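Home Organization, Evening Section
Handout for Unit 8: Small Things on Flat Surfaces
Gastlow Community Learning Center

Welcome back, everybody, and thank you for bringing such good stories about your junk drawers last time. I laughed all the way home. This unit is a gentler one, I think, because we are leaving closets and garages alone for a while and turning to the little things that gather on a flat surface: pens, clips, small clear pieces of plastic, cartons that came into the house holding something and then stayed on. Please read the handout before Thursday, and if you only have time for part of it, read the part on pens.

1. The pen problem

A pen is the easiest thing in the house to put down and one of the hardest to put away, mostly because so few of us have decided where "away" is. It gets used for a shopping list or a birthday card, and then it lies wherever the hand let go of it. When I ask students to list what is on the table they use most, a pen is nearly always on the list (often more than one, and often one that has run dry!).

What I would like you to do is give pens a home within arm's reach of the place you write. A home in another room does not work for most people, however handsome the cup. If you write at the table, the pens live at the table. If you write standing up by the phone, they live there.
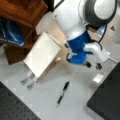 Fig. 1. A pen by itself in open space, with a white-topped box and two small clear pieces farther off.

Look at how much room there is on every side of that pen. Open space like this makes people feel that a surface is nearly tidy, and so the last item gets left where it is. In my experience the last item is the one worth getting up for, as it tends to invite company. I have had the same experience with my own hall table in May, when the seed packets start arriving.

Clear pieces deserve a word too. See-through items are easy to overlook when you are sweeping your eyes across a pale surface, so run your hand over it as well. You will find things your eyes went straight past.

2. Things that stand up

Once the pens are settled, think about anything you prop up to look at: a recipe card, a calendar, a little board for messages. A propped item takes up more of the table than you would guess, because the feet or legs of the stand reach out past the card itself, and you can't comfortably set anything down among them.

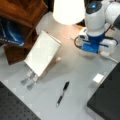
Fig. 2. A white board in a clear stand, with a pen nearby.

I am fond of a stand, and I don't want anyone to go home and throw theirs out. Only try these two things first. Turn it so that the face is toward the chair you really sit in, and then slide it to the back or the side, so the middle of the table stays free for your elbows. If there is a cabinet close by, as there is in Fig. 2, you may find the board does better on top of that, provided you can still read it without getting up.

3. Boxes with divisions

Now we come to my favorite subject, and I will try to keep it short. A box without divisions is a place to lose things in, and I say that as someone who once kept 135 loose buttons and a door key in a cookie tin.
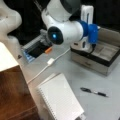 Divided boxes come in a great many depths, and for small things I nearly always steer students toward a shallow one. A deep compartment lets you pile, and whatever is at the bottom of the pile is as good as gone. The open box on the right has shallow compartments in light tan, with a black rim around the top, and that combination of low divisions and no lid is a kind one to a beginner, since you can find what you want without lifting anything off first. Bright colors are a help as well. The small orange object out on the table is easy to pick out, and you could borrow the idea by choosing colored clips or caps for whatever you lose most often.

For Thursday

Pick one flat surface at home, nothing bigger than a kitchen table. Clear it completely, wipe it down, and put back only what you use there every day. Everything else goes into a shallow divided box, or into a muffin pan if you haven't got a box yet. Leave it like that for 2 days before you change anything, and jot down what you went looking for.

Bring your notes with you. We are in Room 866 again, and the side door is the closer one if you are coming from the Barrios Street parking lot.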